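课程报告：续集电影的观众为什么变少

作者：Ermelinda Macedo

一、问题

我选择的题目是科幻系列电影《Zomier》的第二部。第一部在 Nendendale 的电影院上映时，观众很多，第二部却少了一半以上。我想知道，这是电影本身的问题，还是上映安排的问题。

二、方法

我向 Wirkmont 影院要了两部电影第一周的售票数字，并且在十月访问了14位看过第一部的同学。访问用中文进行，每次八分钟。

三、结果

第一部第一周卖出2228张票，第二部只卖出1045张。14位同学里面，有八位没有去看第二部。他们最常说的理由是两部之间等了太久，故事已经忘记了。也有同学觉得预告片把重要的情节都说完了，所以不需要买票。

发行公司 Tavares 把第二部安排在考试的前一周，这对学生观众很不方便。我原来以为票价是主要的原因，可是只有一位同学提到票价。 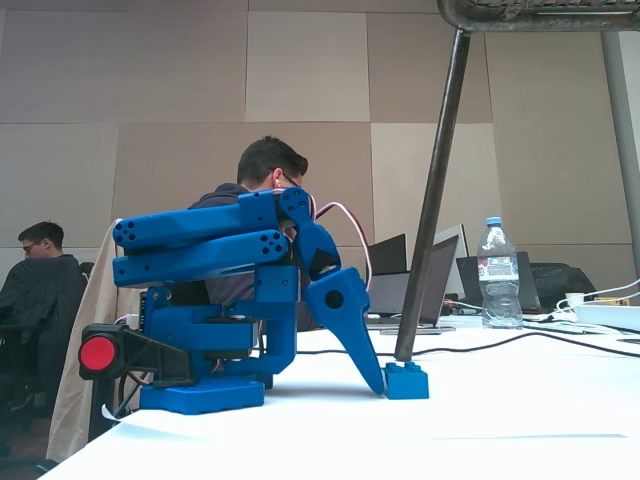 图1 白色桌面上的蓝色3D打印机械臂

四、讨论

我的样本比较小，而且都是学生，所以结论不能代表全部观众。影院的数字也没有分开白天场和晚上场，这一点我在写报告的时候才发现。如果第三部上映，我希望在上映以前先做一次访问，上映以后再做一次，这样可以比较同一个人的想法有没有改变。

访问的问题表放在附录里。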